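About us

Home > About > Who we are

Pastside Computer Repairs & Refurb. Small shop, big back room. Fixing and reselling desktop PCs and laptops, mostly older ones. Been going 22 years now, same street, same phone number.

Last updated June 26, 2021 (opening hours changed, see bottom)

How it started

Market stall. One trestle table, a box of cables and a till that stuck. People kept bringing in machines they'd been told to bin. Most only wanted a new drive or a good clean out. So we did that, and they told their neighbours, and by the second winter we needed a roof. Took on the old Tomić shoe shop when it came up. Name still in the tiles by the door if you look down. We like it, it's staying.

Faker came later. That's the trade side of the business, same people, different invoice. Offices clear out their old desktops, Faker collects them, we wipe them and sort them. The decent ones get sold through the shop, the tired ones are kept for parts.

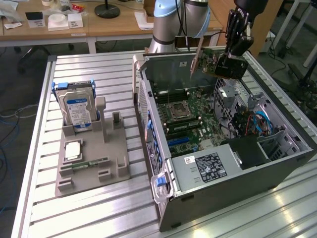 Wiping is the bit we get asked about most. Every hard drive that comes in is wiped before anything else happens to it. If it won't wipe it gets destroyed and you get a certificate with the serial number on. No exceptions, not even for freinds. Want your old drive back instead? Fine, just say when you drop off and we'll put it in a bag with your name on.

What we do

Desktop and laptop repairs, any make
Upgrades. Memory, drives, graphics cards, wifi cards
Data recovery, simple cases only. Clicking drives get sent on to a specialist, we'll ring you first
Refurbished desktops with a guarantee
Collections from offices and schools

What we don't do: phones, printers, televisions. We tried printers. Never again.

Prices

£40 to look at anything, comes off the bill if you go ahead. Quote before we start, always. If it isn't worth mending we'll tell you so, and you can leave it with us for parts or take it home.

Refurbs start low and go up depending what's inside. Stock list is on the counter and on the Shop page, though the counter one is usually more up to date. Sorry. Working on it.

Why old desktops

Because they come apart. Side panel off and you can get at most of it. A ten year old office tower with a solid state drive and more memory will do emails, homework, the accounts and video calls without any fuss. Plenty of our customers have been on the same case for years with hardly an original part left in it.

Also less going in the skip. We passed 1000 refurbished machines in February and had cake. Every one of those would of been scrap.

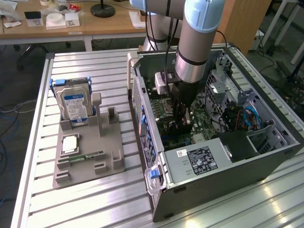
The Lesov scheme

Our school and family offer. Named after the road where the first lot of machines went out. If you're at a local school or getting help with school meals, ask at the counter for a Lesov form. One page. School signs it, you get a refurbished desktop with screen, keyboard and mouse for the cost of the parts. Guarantee same as any other customer.

Donations for the scheme welcome. Desktops must be complete, please, and no cracked screens. Leads in a bag if you've got them.

Who works here

There are 5 of us. Two on the bench, one on the counter, one in the van, one doing the books and answering emails (slowly, on a Monday morning especially). All trained in house. We take a work experience student each summer, write to us by the end of February if you want to be considered.

Finding us

Bottom end of the high street, green door, loading bay round the back for anything heavy. Ring the bell and wait, it's a long way from the bench. Open nine till five, closed for lunch one till half past. Saturday mornings are back on, drop-offs and pick-ups only.

Contact | Shop | Lesov form | Trade collections (Faker)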